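Day one of the bench reset at the Clundon room. The green tabletop had turned into the place where everything gets put down, so Tuesday morning went to that.

---

Started with the bottles. They're the small plastic ones with printed labels, and they roll. Lay one on its side and it ends up against whatever is next to it.

---

The yellow covering on the left side is a separate job. It went down in pieces — you can tell from the edges.

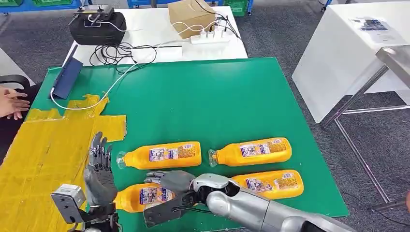
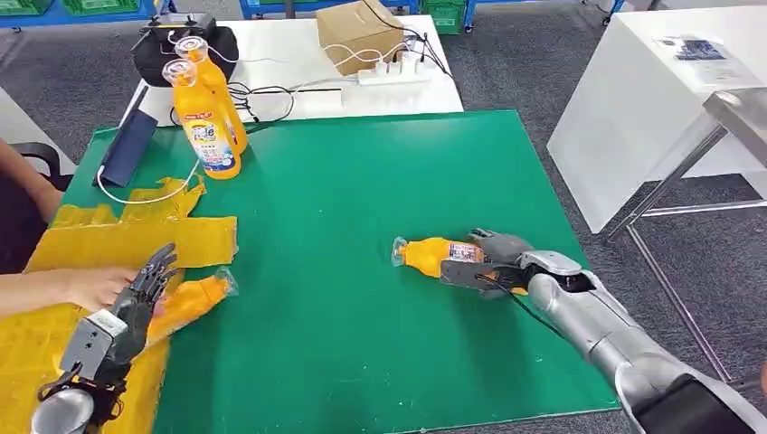
---

Plan for the covering is to pull it all up and put down one clean sheet. I priced a roll from Bumel and one from Jellside. Jellside is cheaper but only ships 20 at a time, and I have no use for 20.

---

Cables next. The tablet stays on the green surface because people check it all day, so its charging cable needs a clip at the table edge. Ordered four clips.

---

Bottles are going in a shallow tray, upright, labels out. I have an old Skála tray that should fit. If it doesn't I'll cut down a box lid — same thing, less washing.

---

Still undecided on where the cases go. The shelf by the door is full until February. More when the roll gets here.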